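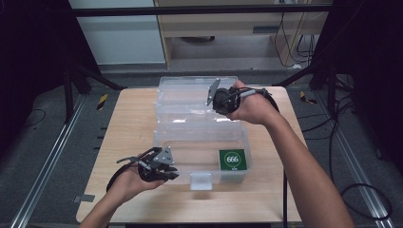 Clear plastic boxes have taken over from the wicker basket and the shoebox as the place where small household things end up. Beril Dağdelen sells them from a shop in Belgate and keeps 60 sizes on the shelves, down from nearly 100 when she opened. Her customers mostly ask for the same sort of thing: see-through walls, a section at the back, an open tray at the front and a latch tab in the middle of the lower rim. The back takes whatever is used once a month. The tray is for keys, stamps, batteries and the odd square card that has to be found in a hurry.

Dağdelen tells people to measure the shelf first and the box second. A drawer 28 centimetres deep will not take most two-part boxes, and she has had plenty back for that reason. She also suggests leaving a hand's width above the tray, so it can be reached into without pulling the whole thing out.

Colourless plastic shows dust and scratches sooner than the tinted kind. Warm water and a drop of washing-up liquid will deal with the dust. Ribbed edges need an old toothbrush. Scouring pads leave marks that do not come out.

Labels are a matter of taste. In her own flat in Vesley she uses none on the clear boxes and puts a coloured card inside each one, a green one for sewing and a yellow one for first aid. The cards come from a stationer's and can be swapped when the contents change. Her sister prefers sticky labels and has spent a good part of October scraping them off.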